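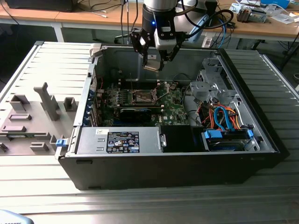 Attachment 1: gripper holding part above open Dell tower, side panel off

Ticket 2000 – Disassembly cell, handling rules
Opened by: Leilani Yazzie
Assigned to: Oana Jitaru
Priority: 2

Leilani: The Hernico work instruction says the arm must pause over the chassis before any move sideways with a part in the gripper. Step 7 doesn't say how high. Operators on the two shifts are using different heights.

Oana: Checked the program. The pause is there but the height is typed in by hand at setup. Please use 11 cm above the highest point of the case until the instruction is changed – drive cage included. Loose power and SATA cables get tucked down before the cycle starts.

Leilani: Does the rule apply with the CPU socket open?

Oana: Yes. Also no hands inside the case while the arm is enabled, even at a pause. Use the hold button, wait for the stop, then reach in.

Status: Waiting on revised step 7 from Brilach.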